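Keeping the Stories in Print: An Interview with Austra Sepp

Periodicals and Popular Reading, Arudari Library 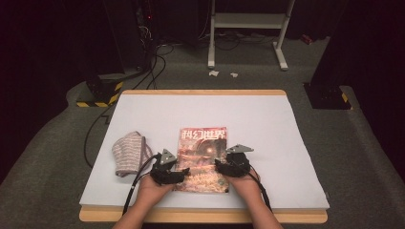 Austra Sepp has been responsible for the popular periodicals at the Arudari Library for nine years. The collection covers science fiction, crime, romance and adventure magazines in several languages, and it now holds 897 separate titles. Ms. Sepp met with the newsletter in May to discuss how the collection is built and who uses it.

The library did not always treat such magazines as worth keeping. Under the rules in force until her appointment, issues were placed in the reading room for one season and then discarded. "The scholarly journals were bound and shelved," Ms. Sepp said. "The story magazines went out with the newspapers. When I asked for a list of what had been thrown away, there was no list."

Her first task was to recover what she could. The largest single addition came from Normunds Lepik, a retired schoolteacher who had subscribed to science fiction magazines for most of his adult life and who gave the library 569 issues. Mr. Lepik had written the date of reading inside each back cover, together with a grade for the lead story. The library has kept these notes and records them in the catalog.

"A reader's marks are part of the history of the copy," Ms. Sepp said. "Mr. Lepik was a hard grader. He gave very few top marks, and he changed his mind about several of them later, in a different color of ink."

Magazines present problems that books do not. Paper quality varies from year to year, staples rust, and covers separate from the text. The library removes rusted staples and stores each issue flat in a folder. Binding several issues into one volume, once the usual practice, has been ended for this collection. "Binders trimmed the margins and often took out the advertisements and the letters pages," she said. "Those letters are what many of our visitors come to read."

Asked about languages, Ms. Sepp stated that the library acquires magazines whether or not a member of the staff can read them. Stijn Declercq, who prepares the catalog records, enters titles in the original script and adds a version in Roman letters. Tables of contents are entered when a reader of the language is available. Five languages are still waiting for this work.

Use of the collection has grown, and the visitors are varied. Graduate students come to study translation and serial fiction. Illustrators ask for covers by decade. A number of visitors are looking for one story they read as children and can describe only by its ending. "We ask them how old they were and where they lived," Ms. Sepp said. "After that it is a matter of turning pages. Last winter it took us until closing time, and the ending was different from the one she remembered."

The reading room is open to the public from 9 a.m. Issues may be requested at the main desk and must be read on site.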